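I have now watched *Cadley* three times, and I want to make a case for the kind of documentary it is: slow, local, stubborn, and shown in an actual room with other people in it.

If you missed it (most people did), Hilkka Räsänen spent two winters in the town of Trarnton filming the last season of the Cadley, a movie house that seats 24 on a good night. There's no narrator and no expert in front of a bookcase. The longest shot is of a woman named on screen only as "Saturday matinee" deciding whether to take her coat off. I loved that shot so much I grabbed my sister's arm!

What gets me excited is how much Räsänen trusts us. So many documentaries now open with two minutes of what you're about to see, then a cliffhanger, then a drone shot, then a man saying "and that's when everything changed." By the time the story starts I feel like I've already had it. *Cadley* starts with somebody looking for a key. You don't learn what the key opens for 12 minutes, and when you do, the whole audience at my screening made the same little noise.

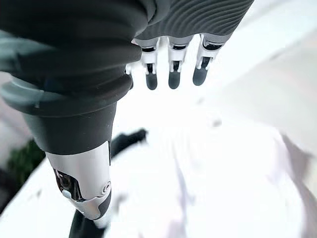

And that noise is my real argument. I saw the film first on my laptop, through Waaka, and liked it fine. Then I saw it at the Masix in July, in a row of folding seats with a broken armrest, and it was a different movie. The scene where the owner reads out old ticket prices is mildly funny at home. In a crowd it's a riot — people were calling out what they used to pay.

I know the numbers don't help me here. A release like this might sell 2,000 tickets in its whole life, and a streaming service can beat that before lunch. Fine. But small theaters keep asking what they can offer that a couch can't, and I think quiet documentaries are a big part of the answer. Book them for one night. Charge 10 dollars. Let people hang around in the lobby afterward, because they'll want to, especially after this one.

I do have a complaint. The music in the last reel is too much, a big swell of strings over a shot of the marquee that was already doing all the work. Räsänen held her nerve for an hour and a half and then blinked. I forgave her by the credits, which run over the sound of the popcorn machine.

The Masix is bringing it back for a single evening on Sat 18 April. I'll be in the third row, on the left, away from that armrest.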